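The Long Way to a Good Vinegar
By Marjan Farahani
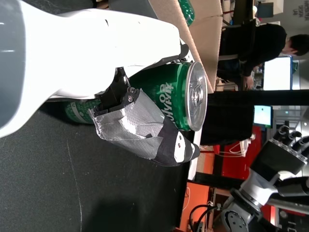 How long does it take to make vinegar from apples?

At Ghasemi, a small producer on the edge of Zivitville, the shortest batch takes 8 months. Most stores sell vinegar made in a few days, in steel tanks with air pumped through them. Touran Sadeghi uses oak barrels laid on their sides and filled two-thirds full, so the liquid has a wide surface open to the air.

Sadeghi bought the business after a career in school accounting. The first September she pressed too early. The apples were low in sugar, the cider came out weak, and the vinegar never got sharp enough to sell. She poured 900 gallons down the drain and spent the winter reading.

Now she waits until the fruit starts to drop. Her apples come from Radosław Kozłowski, whose orchard at Hestuscombe has 2000 trees, many of them old cider kinds that are too bitter to eat. He used to leave a third of the crop on the ground.

"She takes the ugly ones," he said. "I charge her a bit less for those."

The cider ferments dry before it goes into the barrels with some vinegar from the year before. After that there is little to do except taste. Sadeghi does it every second week and writes the results in pencil on the barrel heads. One barrel near the door runs slow every year and she has stopped moving it.

Setsuko Katayama, who cooks at Koteo, buys six cases a year. She puts it in pickles and on roast cabbage, and she keeps one bottle back for salad.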